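Vostbridge 写本・古刊本用書見台 Kamari 型 製品仕様

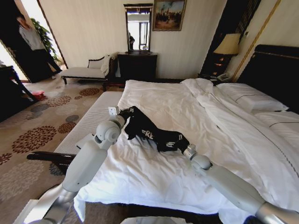
白い掛け布団の上で黒い衣類を両側から保持する二本のアーム

Kamari 型は、イスラーム諸学の写本、石版本、初期活字本の閲覧および校合を目的とした卓上型書見台です。ハディース集、伝承者伝、法学注釈書など、本文の周囲に欄外注が密に書き込まれた資料を、綴じに負担をかけずに開いた状態で保持します。右開き、左開きのいずれにも対応します。

1. 適用資料

綴じ本:背の高さ300 mmまで、厚さ7 cmまで
未綴じの折丁、断簡:付属の平置き板を使用
巻子本:対象外(Karras 型をご検討ください)

表紙に折り返し(リサーン)を備えた装丁の場合、折り返し部を左右いずれかの補助翼に載せ、本体の支持面と同じ高さに調整してください。折り返しを本文紙の下に敷き込んだ状態での使用は、前小口に段差を生じさせるため推奨しません。

2. 構造

支持面は左右独立の二枚で構成され、それぞれの傾斜角を5段階で設定できます。背を受ける溝は中央に設けられ、幅は調整ねじで変更します。頁を繰るにつれて左右の厚みが変化するため、支持面の高さは閲覧中にも片側ずつ変更可能です。調整の際は、必ず資料を一度閉じてください。

支持面の表層は無酸性の不織布で、接着剤を使用せず周縁の溝に差し込んで固定しています。汚損時は布のみを交換します。表面は無染色です。骨格部はアルミニウム合金、調整ねじはステンレス鋼です。

3. 主要仕様

外形寸法(展開時):幅600 mm、奥行420 mm
傾斜角:5段階(左右独立)
耐荷重:左右合計7 kg
背溝幅:無段階調整
表層布:白、交換式
電源:不要
付属品:平置き板1枚、綿紐おもり2本、調整用工具、取扱説明書

4. 校合用補助具(別売)

行指示板
透明樹脂製の細板で、読み取り中の行の下に置いて使用します。イスナード(伝承者の連鎖)の校合では、同名の伝承者が近接する行に繰り返し現れ、目移りによる脱落が生じやすくなります。行指示板には5 mm間隔の目盛があり、異本間で行位置を記録する際の基準になります。資料に接する面は研磨済みですが、顔料の剥落が認められる葉、金泥の装飾がある葉には使用しないでください。

欄外注用拡大鏡
倍率は3倍です。書見台の上縁に取り付け、支持面と平行に移動します。読誦認可(イジャーザ)や聴講記録(サマーア)のように、余白に斜めや逆向きに書かれた文言を読む場合は、鏡筒を取り外して手持ちで使用できます。

二冊並置用連結金具
Kamari 型2台を横に連結し、底本と対校本を並べて閲覧するための金具です。連結時の必要幅は1,300 mmとなります。閲覧机の有効幅を事前にご確認ください。

5. 設計上の注記

設計を担当した Prodromos Michailidis は、校訂作業の補助を念頭に本機の寸法を決定しました。閲覧者は一葉を長時間開いたまま、固有名の点の有無や母音符号の位置を確認します。従来のくさび形フォームは、厚みの偏った資料では頁を進めるたびに組み替えが必要で、その都度、背が持ち上げられていました。Kamari 型では背溝の位置を変えずに左右の高さのみを変更します。

傾斜角の上限は、インクの状態が不安定な資料を想定し、低めに設定されています。より急な角度を要する撮影用途には適しません。撮影台としての使用に関するお問い合わせが多いため、あらかじめ記載します。

6. 設置と取り扱い

・水平な机上に設置し、四隅の脚が接地していることを確認してください。
・資料を載せる前に、左右の傾斜角を同じ段に合わせてください。
・背溝は背幅よりわずかに広く設定します。背を挟み込んで固定する使い方はできません。
・綿紐おもりは余白部に置き、本文や朱書きの上を避けてください。
・表層布の洗浄は水洗いのみとし、漂白剤、柔軟剤は使用しないでください。完全に乾燥させてから取り付けてください。
・閲覧終了後は支持面を最下段に戻し、折り畳んで保管します。

7. 注文区分

KM-1 本体、標準付属品一式
KM-1L 本体、大型平置き板付き
KM-C 二冊並置用連結金具
KM-R 行指示板(2枚組)
KM-G 欄外注用拡大鏡
KM-F 交換用表層布(5枚入)

図書館、研究所からのご注文については、納品書および見積書の宛名を部局単位で指定できます。KM-F は単独でご注文いただけますが、旧型の書見台とは溝の寸法が異なり、互換性がありません。

8. 保証と問い合わせ

本体の保証期間は納品日から5年です。表層布、綿紐おもり、行指示板は消耗品として保証の対象外となります。調整ねじの固着については、分解せずに販売元へご連絡ください。

販売:Fosasell 図書館用品部
技術担当:Nektarios Athanasiadis
仕様改訂日:2020年5月12日

本改訂では背溝幅の調整方式を段階式から無段階式に変更しました。改訂前の本体をお持ちの場合、調整部のみの交換を6月より受け付けます。交換には本体の返送が必要です。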